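Kukwood Arm: Frequently Asked Questions
Build notes for the wrist-camera arm at the Clalletport shared workshop

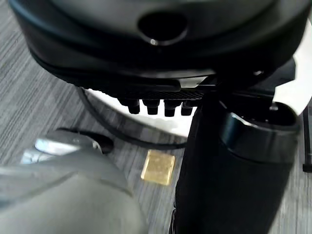 Wrist camera view: gripper housing at the top, gold-colored tile on the carpet near the center.

Last edited by Natalie Gosling in January. Corrections go to Joanne Horrocks or onto the clipboard by the bench.

General

What is the Kukwood arm?
A desktop-class robot arm with a two-finger gripper, assembled by workshop members from a Voltine motor kit, printed brackets and salvaged hardware. It picks up small flat objects and moves them to a marked position. It is a learning build and has no production use.

Is it a kit?
The motors, driver board and power supply are. The brackets and the camera mount are our own drawings. The files are on the workshop server in the folder named kukwood, and revision 11 is current. Do not print from revision 10. The camera bracket in that one fouls the wrist at full rotation.

Who can use it?
Any member who has done the induction, which runs on Thursday evenings and takes one session.

Camera

Why is the camera on the wrist?
An overhead camera loses sight of the target when the arm moves over it. The wrist camera keeps its view through the approach. The cost is that part of the arm is always in view and the usable area of floor is small.

Can the housing be cropped out?
It can, but we leave it in. The housing is a fixed reference, and a shift in its position between sessions means the bracket has slipped. Compare against the saved reference before each run. If the offset is visible by eye, loosen both bracket screws, reseat the bracket and tighten evenly.

Nearby parts are out of focus. Is the lens faulty?
No. The lens is fixed focus and set for the working distance. Anything much closer will blur. Do not turn the lens barrel to sharpen it. The thread is held with a drop of varnish and the calibration is lost if it moves.

What do I do about glare?
Shiny targets pick up the ceiling lights. Turn off the row above the bench and use the side lamp. If the exposure still hunts, lock it in the settings file.

Targets and surface

Why a gold tile?
It is small and thin, and its metallic yellow face separates well from gray carpet in the color filter. We tried gray tiles first and the detector missed most of them.

Why test on carpet?
Thin parts slide on a hard bench when a fingertip touches them. Carpet holds them better. The streaked pattern does produce false edges, so run the color filter before edge detection.

Does tile orientation matter?
Yes. The tile is slightly rectangular. Grip across the short side. The software estimates the angle, but the estimate is unreliable if the faces of the tile are scuffed or dirty. Wipe it with a dry cloth.

Control and software

What runs the arm?
An Ashworth controller board on the arm and an ordinary laptop beside it. The laptop handles the camera and sends joint targets over USB.

How many pick attempts have been logged?
1,439 at the last edit. The log includes failed attempts. Please do not delete them.

What is the speed limit?
The software caps the motors at 800 steps per second during an approach. Leave the cap in place. A higher value causes missed steps at the shoulder and the arm then has to be homed again.

The arm stops halfway through a descent. Why?
In order of likelihood: the current limit has tripped, a cable has snagged, or the camera stream has dropped. The status light blinks twice for the first. For the other two, check the cable run by hand and then look at the stream window.

Safety and shutdown

Can I reach in while it is powered?
No. Press the stop button and wait for the motor light to go out. The software pause holds torque on the joints and does not count as a stop.

How should cables be left?
Keep slack at the wrist so the joint can rotate through its full range, and keep the loop clear of the fingers. Tie cables to the forearm only, never to the gripper.

How do I park it?
Run the park command, wait for the arm to settle, then switch off at the supply. Put the tile back in its tin and write the session in the log.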